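# "빨래는 아직이에요" — 로봇한테 집안일 시키려던 사람을 만나고 왔다

약속 시간은 오전 열 시였는데 내가 이십 분이나 늦었다. 건물 입구를 못 찾아서 주차장을 두 바퀴 돌았다. 전화를 했더니 "파란 셔터 말고 그 옆의 쪽문이요, 거기 초인종은 고장 났으니까 그냥 두드리세요" 한다. 쪽문을 두드리니 머리에 안전모 자국이 선명한 사람이 커피를 들고 나왔다. 오늘 인터뷰할 분이다. 이름은 안 쓰기로 약속했다. 회사에서 말 많은 사람으로 찍히기 싫다고 하셔서, 그냥 '팀장님'이라고 부르겠다.

팀장님은 물류 자동화를 하는 스쿠르켈(Skurkell)에서 일한다. 그 전에는 가정용 로봇을 만들던 드로모모라(Dromomora)에 있었다. 그러니까 집과 공장을 둘 다 겪어 본 분이고, 내가 굳이 한 시간 반 버스를 타고 찾아간 이유도 그거다. 요즘 영상만 보면 로봇이 빨래도 개고 설거지도 하고 계란도 부치던데, 우리 집에는 왜 아직 안 오는지 너무 궁금했다!

제일 먼저 물었다. 빨래 개는 로봇, 언제 살 수 있나요?

"빨래는 아직이에요." 대답이 거의 반사적으로 나왔다. "저도 명절마다 친척들한테 듣는 질문이거든요. 수건은 돼요. 수건만 깨끗하게 한 장씩 올려 주면 돼요. 근데 수건을 한 장씩 올려 줄 정성이면 그냥 본인이 개고 말죠."

드로모모라 시절에 팀장님네가 만들던 게 바로 그 빨래 개는 기계였다고 한다. 이름이 클린홈(Klinhom)이었는데, 시험 기간에 옷을 1031벌 개게 했단다. 그중에 사람이 끼어들지 않고 끝까지 제대로 갠 게 몇 벌이었느냐고 물었더니 잠깐 천장을 보더니 대답했다.

"253벌이요. 숫자를 왜 기억하냐면, 제가 그 표를 발표했거든요. 투자자들 앞에서. 분위기가 아주, 네."

네 벌에 한 벌쯤이다. 나도 모르게 "생각보다 많은데요?"라고 했는데 팀장님이 웃었다. 뒤집힌 양말은 아예 목록에서 뺐단다. 후드 달린 옷도 뺐고, 아기 옷은 처음엔 넣었다가 나중에 뺐다. 그렇게 빼고 빼고 남은 게 1031벌이었다는 얘기다.

우리는 작업장 안쪽으로 자리를 옮겼다. 공장이라고 해서 시끄러울 줄 알았는데 생각보다 조용했고, 구석의 냉장고 소리가 제일 컸다. 팀장님은 요즘 하는 일을 설명하면서 계속 '통에서 꺼내기'라는 말을 썼다. 업계에서는 빈 피킹이라고 한다. 통 안에 물건이 아무렇게나 들어 있고, 로봇이 하나씩 집어서 꺼내는 일이다.

"듣기만 하면 세상에서 제일 쉬운 일 같죠? 다섯 살짜리도 해요. 저희 조카는 세 살인데도 해요. 장난감 통에서 블록 꺼내는 거니까요. 근데 그걸로 저희가 밥을 먹고 살아요, 몇 년째."

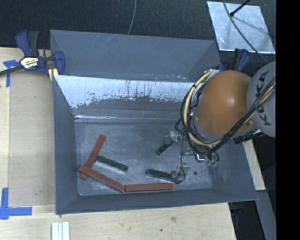 어려운 건 집는 순간보다 그 앞이라고 했다. 뭐가 위에 있고 뭐가 밑에 깔렸는지, 벽에 너무 붙어 있지는 않은지, 손이 들어갈 틈이 있는지를 먼저 알아야 한다. 사람은 그냥 손을 넣어 더듬으면서 해결하는데 기계는 그 더듬는 걸 유난히 못한다고.

"가방에서 열쇠 찾을 때 보세요. 눈으로 안 찾잖아요. 손가락이 알아서 영수증을 밀고, 립밤을 넘기고, 열쇠를 잡아요. 저는 그게 볼 때마다 신기해요. 제 손인데도요."

나는 그 말을 듣고 집에 오는 버스에서 진짜로 가방을 뒤져 봤다. (눈 감고 교통카드 찾기, 성공.) 그런데 막상 의식하면서 하니까 더 느려지더라.

통 모서리 얘기도 한참 했다. 팀장님 말로는 한가운데 놓인 물건은 이제 웬만하면 집는다고 한다. 문제는 꼭 마지막에 남는 것들이다. 구석에 붙은 것, 벽에 기대어 선 것, 다른 물건을 베고 누운 것. 현장에서는 통을 끝까지 비워야 다음 통이 들어오는데, 마지막 한두 개 때문에 사람이 걸어와야 하면 자동화한 보람이 뚝 떨어진다.

"처음 납품한 데서 그랬어요. 사람이 한 시간에 몇 번씩 가서 통을 흔들어 줬어요. 흔들면 가운데로 오니까. 그분이 저한테 그러시더라고요. 내가 로봇 조수가 됐다고."

그 현장은 지금 어떠냐고 물었더니, 통 흔드는 일은 없어졌다고 한다. 대신 로봇이 구석의 물건을 슬쩍 밀어서 자리를 바꿔 놓고 다시 시도하게 했단다. 이 '슬쩍 미는' 동작을 만드는 데 작업 기록이 510건 넘게 들어갔고, 거기서 쓸 만한 걸 추려 보니 201건이 남았다고. 나머지는 왜 버렸냐니까 "너무 세게 밀었거나, 괜히 밀었거나요. 가만있었으면 잡혔을 걸" 하신다. 나는 이 대목이 제일 좋았다. 가만있었으면 됐을 걸 괜히 건드려서 망치는 건 내 전문 분야라서…

그럼 집은 왜 안 되는지, 다시 집요하게 물어봤다. 통에서 꺼내는 걸 이만큼 할 수 있으면 우리 집 장난감 정리 정도는 되지 않나? 팀장님은 커피를 다 마시고 종이컵을 구기면서 대답했다.

"공장에서는 제가 정할 수 있는 게 많아요. 통이 안 움직이게 고정하고, 조명도 달고, 들어오는 물건도 미리 알고요. 집에서는 하나도 못 정해요. 고양이가 들어와요. 어제 없던 택배 상자가 현관에 있고, 식탁 위에 귤이 있어요. 귤은 또 물렁물렁해요."

귤을 잘못 집은 적이 있으시냐고 물었다. 있으시단다. 드로모모라 사무실 카펫에서 한 달 동안 귤 냄새가 났다고.

그래도 아주 먼 얘기는 아니라고 하셨다. 팀장님이 꼽은 첫 번째 후보는 의외로 식기세척기 비우기였다. 그릇은 딱딱하고, 칸이 나뉘어 있고, 집마다 그릇 종류가 생각보다 안 바뀐다. 드루투스(Drutus)라는 작은 회사가 이걸 하고 있는데 팀장님은 지난 8월에 시연을 보고 왔다고 한다.

"느려요. 한 칸 비우는 동안 저는 전화를 두 통 했어요. 근데 안 깨뜨렸어요. 저는 그거면 박수 쳐요. 같이 간 동료는 답답해서 중간에 나갔고요."

속도 얘기가 나오니까 영상 얘기로 넘어갔다. 인터넷에 도는 로봇 영상을 볼 때 팀장님은 구석의 배속 표시부터 찾는다고 한다. 여덟 배속, 열 배속이 흔하단다. 그리고 같은 영상에 그릇이 몇 종류 나오는지를 본다. 접시 하나로 계속 보여 주면 아직 접시 하나만 되는 거라고. 나는 이 팁을 그날 저녁 바로 써먹었다. 감탄하면서 저장해 둔 영상을 다시 틀었더니 왼쪽 아래에 아주 작게 10x라고 적혀 있었다. 세 번이나 봤는데 몰랐다니!

일자리 얘기도 조심스럽게 꺼냈다. 팀장님은 피하지 않고 대답하셨는데, 시원한 답은 아니었다. 통에서 물건 꺼내는 일을 하루 종일 하던 분들은 허리랑 손목이 안 좋고, 그 일이 없어지는 걸 반긴 분도 있었고 안 반긴 분도 있었다고 한다.

"어떤 분은 옆 라인 검수로 가셨고, 어떤 분은 그만두셨어요. 그걸 제가 좋다 나쁘다 말하기는 좀 그래요. 저는 기계를 넣은 쪽이니까요. 다만 현장 분들한테 안 물어보고 넣은 기계는 꼭 다시 빼게 되더라고요. 그건 몇 번 봤어요."

통 흔들던 그분은 어떻게 되셨냐고 물었더니 지금은 설비 담당이 되셨단다. 로봇이 멈추면 제일 먼저 알고, 팀장님네한테 전화해서 제일 크게 혼내는 분이라고. 개선 요구 사항도 그분이 보내는 게 제일 정확해서 팀에서는 그 메모를 따로 모아 둔다고 한다.

마지막으로 팀장님 댁에는 로봇이 있느냐고 물었다. 청소기 한 대가 있는데 안방 문턱을 못 넘어서 안방은 직접 민다고 하셨다. 문턱을 깎을까 하다가 전세라서 못 깎았단다. 빨래는? 안 개신다고 한다. 건조대에서 바로 걷어 입으신다고.

나오는 길에 쪽문 초인종은 왜 안 고치냐고 여쭤봤더니 부품이 와 있긴 하다고 했다. 책상 위에 두 달째 있다고. 다음에 올 때는 두드리지 않아도 될 거라고 하셨는데, 일단 나는 주차장부터 안 헤매는 걸 목표로 하려고 한다.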